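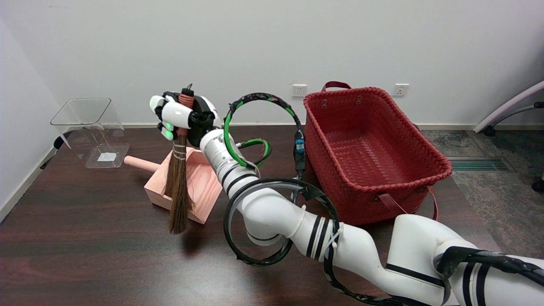

Bosman Court Residents Assoc. – minutes, August meeting

Started 7:10 pm, laundry room as usual.

Present: Hermine Marti (chair), Kamran Rostami, Vilja Niskanen, Gunārs Kļaviņa. Aivar Ots joined at item 3.

1. Last minutes
Approved. Kamran asked that "boiler" be changed to "water heater" on page one. Done.

2. Bike shed
Lindemico quote is in, $2000 for the roof and new door. Gunārs thinks high. Second quote wanted before we sign anything. Door currently held with a bungee cord, please put it back after you go in. Vilja to call Draner, she used them for her mother's porch.

3. Money
Balance $996. So no shed until fall dues come in, unless we do the roof first and door later. Long talk, no vote. Two units still behind on dues, Hermine will write to them again – politely.

4. Parking
Blue van in the visitor spot again. Not ours, not anyone's guest that we know of. Aivar will leave a note, then call the towing number if its still there. Kamran against towing. Noted.
Lines need repainting, spots 14 to 22 the worst. Gunārs has leftover paint from the curb job, will check if it's still good.

5. Stairwells
Light on the second floor landing, north side, flickers. Reported twice to management, no reply. Vilja has the ticket number and will try by phone this time.
Stair sweeping rota – Hermine to redo it, the one by the mailboxes still has people on it who moved out.

6. Yard sale
Yes in principle. Mornings only. Tables from the church if they will lend them again, Aivar to ask. Somebody to make signs, no takers yet.

7. Other
Old Nokia phone found in dryer no. 3, in the chair's mailbox if its yours.
Recylcing bins: flatten your boxes please.

Closed 8:25. Next meeting to be set by email once Kamran is back from his trip.

Minutes: V.N.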